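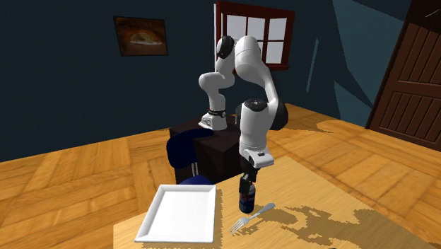
Rules for Robots That Share a Table

Robots do not know what is safe. A robot arm will put its hand wherever its program sends it, at whatever speed the program says. It can't feel sorry for bumping into you. So the people who build and use robots have to follow rules, and many of those rules are written down in documents called standards.

What is a standard?

A standard is a set of rules that lots of people agree to follow. Standards are the reason a light bulb from one store fits a lamp from another. Robot standards say things like how quickly an arm must stop, where the stop button goes, and what has to be tested before anyone stands close by.

Practice in a pretend room

A new program can be tried first in a simulation, a room that exists only inside a computer. The room can have a table, a chair, a window and a door, just like a real kitchen. If the robot in the simulation drops a bottle, there is nothing to sweep up.

At the Gratilcombe robot workshop, the rule is that a new program must run 1000 times in simulation before it goes near a real table. One program for picking up a bottle went wrong 34 times. Mutua Kinyua, who tests the programs, looked at every one of those runs. In most of them the fingers had closed too low, on the wide part of the bottle, and it slipped. The team changed the program so that the gripper comes straight down and closes on the narrow neck. Then all 1000 runs had to be done again from the beginning.

Simulations are not perfect. A pretend bottle may not slide quite the way a real one does, and a pretend table never has a wobbly leg. That is why real tests come next.

Rules for the robot

Start slowly. The first time a program runs on a real arm, it runs at low speed.

Don't squeeze too hard. Gripper fingers need a limit on how tightly they can close.

Lift a little before moving sideways. An arm that drags a bottle across a table can knock into a plate or a fork.

Stop when told. A stop button must work every time, even if the robot is in the middle of a job.

Rules for people

Stay outside the marked area while the arm is switched on. The arm can reach farther than you might think, and its elbow swings out as well as its hand.

Never put your fingers between the gripper's fingers, even when the arm is still. It may only be waiting for its next step.

Tie back long hair and tuck in loose sleeves.

Ask an adult before you touch any switch or cable.

Who checks?

Someone who did not write the program should check it. At Gratilcombe that person is Mairéad Keogh. She reads the test notes, presses the stop button herself and signs a form. If anything is changed afterward, even one line of the program, her form no longer counts and she has to check again.

Words to know

Gripper: the part of a robot that holds things.

Joint: a place where a robot arm can bend or turn.

Simulation: a copy of a place or a machine made inside a computer.

Standard: a set of rules that many people have agreed to use.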